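Chez Flasidar — qui sommes-nous ?

Bonjour et bienvenue ! Flasidar, c'est une petite école de langues, ouverte à Prerov par deux anciennes profs de lycée un peu têtues (dont moi). On a commencé avec 2 élèves et une cafetière, et cette année on compte 56 inscrits.

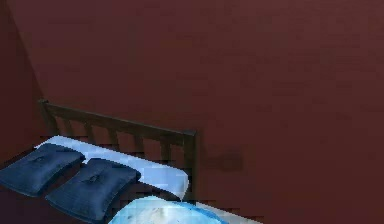

Texte : la rédaction de Flasidar

On enseigne le français, le grec et le tchèque, en petits groupes, avec beaucoup de chansons et pas mal de fous rires. La méthode Vlachou, on l'a adoptée dès le départ : on parle d'abord, la grammaire suit — et les fautes, on adore ça !
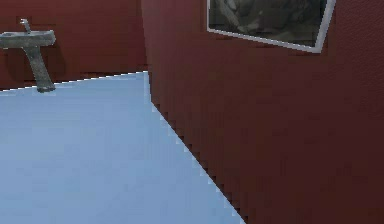 Pôle Conversation et vie de l'école

En avril, on part en séjour linguistique à Stirix, 100 % en immersion, valise légère conseillée. Notre bibliothèque de prêt compte 644 livres, surtout des polars, je plaide coupable. 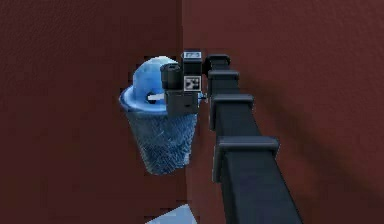
Mur rouge sombre et gobelet bleu

Envie d'essayer ? Le premier cours est offert, passez nous voir dès 17 h.

Ce site utilise des cookies. Accepter | Refuser

À lire aussi
Préparer son séjour à Stirix
Nos polars préférés
Tarifs et horaires

© Flasidar — Contact — Haut de page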